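3.2 Where the snails turned up

I should say up front that I never planned to write about snails. Erlinda Belmonte and I went to the Muner drainage in August to look for native freshwater mussels, and we kept pulling up these fat little apple snails instead — first in the ditches, then in the main channel, then stuck to the legs of the pump house at Aquino. By the end of the trip we had given up on mussels and started a proper survey (you work with what the mud gives you!).

We picked 9 sites between Aquino and the Omska weir. At each one we ran a 100 meter line along the bank and walked it twice, once after sunrise and once after dark, picking up every snail and egg mass we could reach. Nestor Dagdag did the night walks with me and has much better eyes for pink eggs on reed stems than I do.
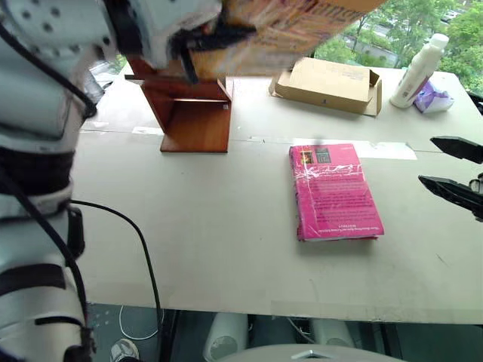
Figure 2

Two of the sites had no snails at all, and both sit upstream of the weir. I'd love to say the weir is holding them back, but the water up there is also faster and a lot colder, and apple snails don't care for either. We can't pull those apart with one season of walking. Downstream it was a different story, with egg masses on nearly anything that stuck up out of the water, including our own marker poles by the second visit.

The native pond snails were still hanging on in the Drurkness side channel, tucked under thick weed. I was really happy to see them there, though the apple snails were in the same weed, and I'd want to go back before calling that stretch a refuge.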